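Hullberg short-handle driver set, review after one summer of use
2019-06-12 order, so long enough to have an opinion
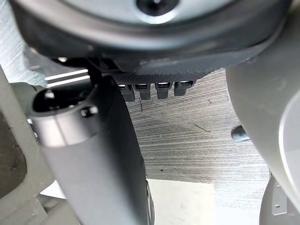
Bought the set for tight spots. Small heads, poor access, something always hanging over the thing you want to turn. My old drivers are fine on a cabinet door and useless anywhere you can't get a whole hand in. Think of small dark bolt heads sitting right around a metal ring like the silver one in the photo, with a bracket directly above and a big curved housing over that. A long handle hits something before the tip is anywhere near straight. The Hullberg handle is stubby enough that I can usually get it in and still have a quarter turn.

What you get: the handle, a ratchet head, a case, and the bits. 7 of those I use all the time, rest have stayed in the case. Fit is good. Tight in the head, no wobble, and no rounded corners so far even on the smallest ones, where cheap sets go first.

Grip is knurled, fine pattern, not the coarse kind that chews up your palm. Still holds with greasy fingers. Does collect dirt, old toothbrush and it's fine again.

Ratchet: ok. Clicks are a bit far apart, so if you only have room for a tiny swing you may get nothing at all and have to take the head off and use it plain. Annoying but you learn it quick. The direction switch is stiff, mine loosened up a little, not much.

The case is the bad part. Lid hinge is thin, bits sit too deep, I end up tipping the whole thing out on the bench. Sizes are printed on the tray in gray on gray. Who picked that. I put paint dots on the ones I need. Also the magnet in the handle is weak, a longer bit will drop out if you point it strait down. Tiny dab of grease helps.

Compared: had the Gasser before, borrowed a Pokeck from Urs Ammann for a weekend. Gasser is cheaper and has the better case, but the bits were soft and I ruined two. Pokeck has a much nicer ratchet, and a handle too long for what I do. If you mostly work out in the open get the Pokeck.

Elfriede Schmieder asked in the comments last time about left handed use. Tried it, no difference, switch is in reach either way.

Spare bits: you can order singles, mine took a while and came in a envelope with no label. Right size though.

Would buy again, yes, for the handle and the bits. Four out of five. Fix the case and it's five.

Will add a note in September if the hinge goes.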